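Lirkico lab reports grip method that learns from a loosening hold

Two-arm robots that handle soft goods may need far less practice than they get now, according to results released in May by the robotics lab at Lirkico. The lab says a new training method, called Trilby, let a robot learn to pick up and hand over crumpled, lightweight items from 300 demonstrations.

Soft things are hard for robots. A box keeps its shape when it is lifted, so a machine can plan its grip ahead of time. A wad of cloth or a thin plastic bag changes shape the moment the fingers close. Squeeze too little and it slips out. Squeeze too much and it bunches up, and the next step -- folding it, bagging it, passing it to another arm -- starts from a shape the robot has not seen before.

Most training methods deal with this by collecting more examples. A person steers the arms through the job again and again, and the software learns to copy the motions. Trilby uses the same kind of steering but changes what gets recorded. In part of the demonstrations, the operator is told to let the grip go slack on purpose and then recover it. The software is trained to spot the small changes in the wrist camera view that come before a drop, and to tighten or shift the fingers when it sees them.

The lab used ordinary parallel-jaw grippers for the work, with no touch sensors in the finger pads. Everything the robot knows about its hold comes from cameras and from how far apart the fingers are.

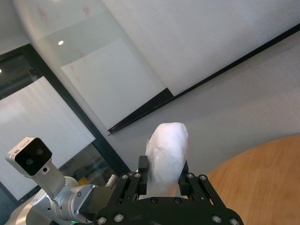
Fankhauser, asked about the results, said that wrist cameras have been underused for this sort of task and that the deliberate slack was the part worth copying. The same remarks included a caution: a method that depends on seeing the object between the fingers will have trouble when the object is dark, or when it is so large that it fills the view.

The lab's report admits as much. In tests, the robot did worse with black fabric than with pale fabric, and it did worst with large towels, which hung down over the fingers and hid them.

For the main test, the robot had to lift an item, hold it for 30 seconds while the arm moved, and then release it over a bin. With the older copy-only training, it finished the job in 61 percent of tries. The report says Trilby did better than that on every type of item in the test set except the large towels, where the two methods came out even. The lab has not yet put out a full table of scores and says it will do so once a second round of testing is done.

The handover task, in which one arm passes the item to the other, was harder. The robot often placed the second gripper well but let go with the first one too early. The lab thinks the cause is timing between the two arms and is working on a version that trains them together. At present each arm has its own grip model, and the two share only their positions.

Training took nine hours on one workstation. Collecting the demonstrations took longer -- more than a week, with operators trading off in short shifts. The report notes that the slack-grip demonstrations were tiring to give, and that new operators tended to recover the grip too soon, before there was anything for the software to learn from. Those runs were thrown out and recorded again.

The next tests are planned for Lerport, where a laundry sorting line will supply mixed items that the robot has not handled before. Those runs will use the same grippers and cameras but different lighting, which the lab expects to be a problem at first. Brightness changes were already enough to set off false slip warnings in a few of the indoor tests, causing the robot to stop and regrip items it was holding firmly.

The lab says it plans to release the training code after the Lerport tests. The demonstration recordings will follow separately.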